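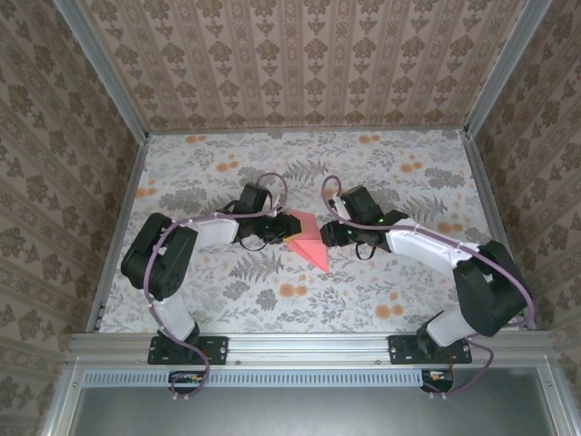
Opposed-grip stall

An opposed-grip stall, also called a tug stall or, among older users of the Edstead controller, simply "the squeeze," is a fault in which two small robot arms holding the same object begin to work against each other until one or both of them give up. It belongs to the family of two-arm coordination faults, and it is a good deal more common on tabletop machines than on large factory robots, where the arms usually carry proper force sensors and a single controller keeps watch over both of them.

Cause

Each arm in a pair of this kind has its own chain of servos, and each servo tries to reach the position it has been told to reach. As long as an arm is holding something by itself, a small error in position does very little harm, and the object just sits slightly to one side of where the program believes it to be. Once a second gripper closes on the same object, the two small errors have nowhere to go. One arm would like the object a little to the left, the other would like it a little to the right, and both keep adding current in the patient, single-minded way that servos have.

With a soft item, such as a folded cloth or a sponge, the item gives way first and may hide the trouble for quite a long while. With a stiff one, the load goes straight back into the wrists and then into the shoulders, and the weakest servo in the chain shuts itself down to keep from overheating. The arm then sags. The other arm, suddenly pulling against much less, may jump toward its target, and it is this jump that makes the fault a safety matter as well as a nuisance.

Signs

Users most often notice a low buzzing from the wrists while the grippers seem to be standing still. The object may creep toward one side, or twist, or pop out from between the jaws. On the Edstead controller the fault is logged as code 1353 (load limit reached while holding), and the code is nearly always given for one arm only. This has led a great many people to replace a perfectly healthy servo on that side, find the fault still there, and then replace another. The code names the arm that gave up first, and the arm that was out of position may well be its neighbor.

A servo that has shut down once will usually run again after it has cooled, and for that reason the fault is easily taken for a passing glitch. Plastic gears that have been through it several times can pick up a little extra play, and the added play makes the next stall more likely.

The Uvden report

The best-known account of the fault comes from the workshop at Uvden, where a pair of arms had been set to pass soft items back and forth over a long test run. The run went along well until pass number 778, when the left shoulder shut down and the right arm swung across and struck the corner post of the enclosure. No one had a hand inside at the time. The workshop had been in the habit of reaching in to straighten the items between passes without stopping the arms, and the report is quite frank, and rather touching, about how uneasy everyone felt when they thought that over afterward.

The report found that one arm had been taken off for cleaning and bolted back on its rail in April without being calibrated again. It now sat 4 millimeters from where the program expected it to be. The servos, made by Sillix, had shut down at the limit they were set for, and the report found no fault in them.

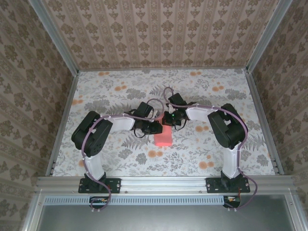 Amparo Carhuamaca, writing in the article's discussion section on 4/23/21: I'd ask that the cables get a mention too, please. We chased this same code for weeks, calibrated both arms until we were sick of it, and what we had in the end was a wrist cable routed too short. Every time the arm reached for the middle, the cable pulled back on it, and the servo pushed harder to make up for it. A longer loop over the wrist cured ours. I would still calibrate first, but check the slack with the arms stretched all the way in, as it can look fine when they're parked.

Her point is now generally accepted. A tight cable acts like a weak spring, and it can bring on a stall in a pair of arms that is otherwise well lined up. Clips along the links help to keep the cable where it was put, provided that enough is left free at each joint.

Prevention

The usual first step is to calibrate both arms against one shared point on the work surface, and to do so again whenever a base plate has been loosened. Many users also lower the holding force during a handover. In the Rengifo method, the receiving arm closes, waits 5 tenths of a second, and the giving arm then goes slack at the wrist before it opens, so that for the short time both are holding on, only one of them is insisting on anything. The method is slower, and it does not suit heavy objects, which tend to droop while the first wrist is slack.

Where the controller allows it, a stall on one arm should stop both. Older Edstead software stops only the arm that reports the fault, and the setting that links the two is turned off until someone turns it on.

Clearing a stall

Cut power to both arms together, and keep hands away from the space between the grippers until this is done. An arm without power may drop, so it is wise to support the links from outside before switching off. Free the object by opening the jaws gently, never by pulling on it. Let the servos cool, look over the cables, and run the first few passes afterward at low speed with nothing in the grippers.

See also: Backlash; Handover (robotics); Load limit; Servo shutdown

778 shares | 5 comments

We use cookies to remember your reading settings. By continuing to use this site you agree to our cookie policy. Accept | Manage choices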